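March, late evening

I want to write this down before I sleep, because tomorrow I will remember only the result and I will forget how the day felt.

I came to the workshop before eight and I was still not the first. Malou was sitting on the stairs with her laptop on her knees, reading the log files from last night. She had the face of a person who has already found something bad and is waiting for company before she says it. It was the timing again. The left arm and the right arm do not begin their movement together. When they carry nothing, you cannot notice it with your eyes. When they share one object, the late arm becomes a brake for the other one, and the object turns a little between them.

Our task for the course is called "two-hand handling of furniture". I was the one who wrote this title in the project plan, and I regret it a little now, as everybody in the other groups calls us the movers. Team Brenska has the sorting task and Team Zellska has the one with the cables, which I think is much harder, but their demonstration looks nice from the first day. We are Team Trellari. The name comes from a list that the teacher had prepared, it means nothing as far as I know, and I have learned to like it.

The plan for today was simple to say. One chair, both arms, hold it and turn it on the table without pushing it over. In the review we have 6 attempts and the points are given for each one separately, so one failure does not destroy everything. Malou repeats this to me often. I think she says it for herself also.

In the morning we did only the timing. I will not write all of it here. Short version: each arm waited for its own "ready" message and then started immediately, and we changed it so both wait for one common message. It took me until noon, and most of this time I was looking in the wrong file. I had two versions of the same program open and I was editing the old one. I made a change, I ran it, nothing was different, I made a bigger change. When Malou came and looked over my shoulder she saw it in maybe ten seconds. She was kind about it. She said that she did the same in the autumn and for two days, not one morning.

Then I was angry with myself through the whole lunch and I ate too quickly.

After lunch we worked with the chair. We had agreed to divide it like this: one person has the keyboard, the other one has the stop button and looks only at the arms, not at the screen. We change places after every 20 runs. I like the stop button less. With the keyboard you have something to do. With the button you stand there and your whole work is to be ready, and after some time your shoulders hurt from it.

The biggest discussion of the afternoon was about where the arms should hold. I wanted the seat, because it is flat and wide and the calculation is easy. Malou wanted one arm at the seat and the other low at a leg, the way you would do it with your own hands if the chair was standing in front of you. We talked about it too long, with drawings. In the end we asked Aliyu, that is what we call the planner program, after the student who had started it some years before us. It gives a score to every pair of holding points. It did not like my pairs at all. The best score was 234 and it was almost the same as Malou's drawing. She did not say anything, she only wrote the number very large on the whiteboard.
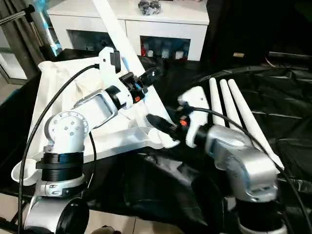
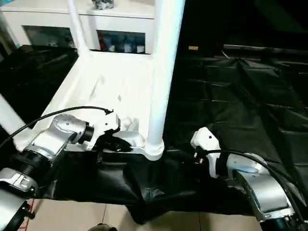 So we went on with her idea, and I took the keyboard for the first set. I had expected that I would be jealous, but when you sit down and must type the numbers, it is not possible to be jealous for long. There is always a next number.

The difficult thing is the force. If the grippers close too weakly, the chair slides. If they close too strongly, the two arms begin to fight each other through the chair, and then the safety stop comes and everything must be started again from the home position. The motor units give us a value without a real unit, just a count, and we had to find by trying which count is good. We started low and went up slowly. At 1,570 it held, and it did not stop itself. I asked Malou to repeat it before I allowed myself to be happy. It held again. Then we did the turn, only a small one, and I noticed that I was not breathing.

She shouted "yes" so loudly that a boy from Brenska came in to ask if somebody was hurt.

I must also write the bad part, to be fair. Of the runs after this one, not all were good. There is one mistake that comes back, when the right arm arrives at the leg a little too high and closes beside the place where it should be. Then it has a bad hold and the program does not know it, and it continues with the turn as if everything is fine. I had the button for one of these and I pressed late. Nothing was broken. But the sound was ugly, and I said sorry to the robot, which made Malou laugh for a long time.

We wrote on the whiteboard what we think about it. Her opinion is that the position of the leg is estimated badly when the plastic under it is shining from the ceiling lamps. My opinion is that the arm itself is wrong by a small amount after it has been running warm for some hours, and in the morning we would not see the mistake. Both can be tested. Tomorrow we will run the same movement first with half of the lamps off and then with all of them on, and I will write down the hour beside each run. I already made the table for it, with one column too many, as always.

The teacher came by late in the afternoon. He looked at one run, a good one, luckily. He asked what happens if the chair is placed the other way round. I said that we have not tried it. He said "hm" and went to see Zellska. I have been thinking about this "hm" for five hours now. Malou thinks that he says it about everything and it is only a sound. But the question is right. All our holding points are written for one position of the chair, and if in the review somebody puts it down turned, Aliyu must search again from the beginning, and the search is slow. How slow, I do not know, we have never measured it. That goes on the list too.

We stopped when the building closed. I cleaned the grippers with the small brush and Malou copied the logs to two places. She is strict about the two places - last semester her group lost a week of work because there was only one. I carried the box with the tools back to the shelf and I counted if both hex keys were inside, the small one likes to disappear. They were inside.

On the way to the tram we talked about other things for the first time today. She is from a small town near the sea and wants to go back there after the studies, and she is not sure if there is any work with robots in such a place. I told her about my uncle and his bakery and how he lifts the flour sacks, with one hand low and one hand on top. I was in the middle of the sentence when I heard what I was saying. One hand low. I have seen him do this my whole childhood, and still I made a drawing with both hands on the flat part.

She was polite and waited until the tram came before she said anything about it.

My English was good today, I think. When I am tired I still lose the small words, and in the notes for the group I wrote "the chair is hold by" and only saw it in the evening. I corrected it. In the review we must speak for some minutes each, and I have the part about the force and the timing. I practiced the first sentences in the kitchen while the water was boiling. I always want to begin with "So", and the teacher has asked us not to begin with "So".

For tomorrow: lamps test, hours in the table, delete the old version of the program from my computer so this morning can never happen again. Ask Brenska if we can have the long power cable back. Measure the search time with the chair turned. Buy bread.

It is past midnight and I can still hear the sound of the bad run when I close my eyes, but I can also hear Malou shouting. I will set the alarm for half past six and try to be on the stairs before her.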